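Report the Resets, Not Just the Successes

Most papers on household manipulation still lead with one number, the success rate. I think it has outlived its use, and the recent Petine kitchen results show why.

The Petine policy was trained on 3680 teleoperated episodes and tested on 700 trials of sink and counter tasks. The headline figure compares well with the older Mallden baseline. What the main table leaves out is that an operator stepped in during 122 of those trials to move an object or re-home an arm, after which the trial was allowed to continue. Those trials were scored the same way as the rest. The count appears once, in an appendix.

Sidra Siddiqui, who reviewed the protocol for our reading group, argued that this is standard practice and that readers know to check. I disagree. A reader comparing two methods looks at the main table, and a policy that needs a person nearby is a different product from one that does not. 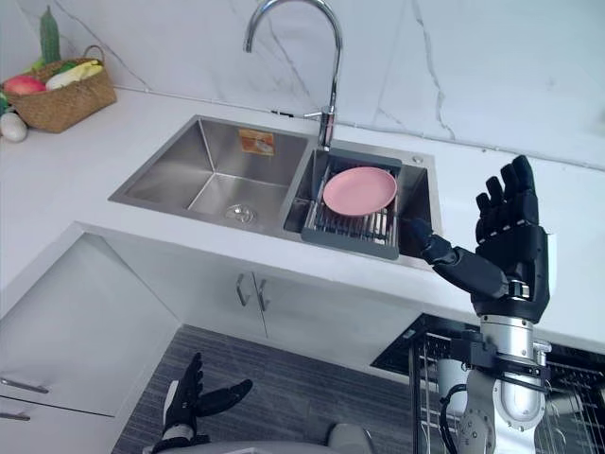

Dish handling makes the problem worse. A plate on a rack can be approached from many angles, and small changes in hand pose before contact decide whether the fingers clear the wires. If the operator corrects that pose, the hardest part of the task has been removed from the test – yet the trial still counts in full.

The fix is cheap. Log every intervention with a time and a cause, and print the unassisted rate beside the assisted one. The Tistus benchmark already asks for this, and its form has 14 fields. Filling it in takes less time than editing a demo video.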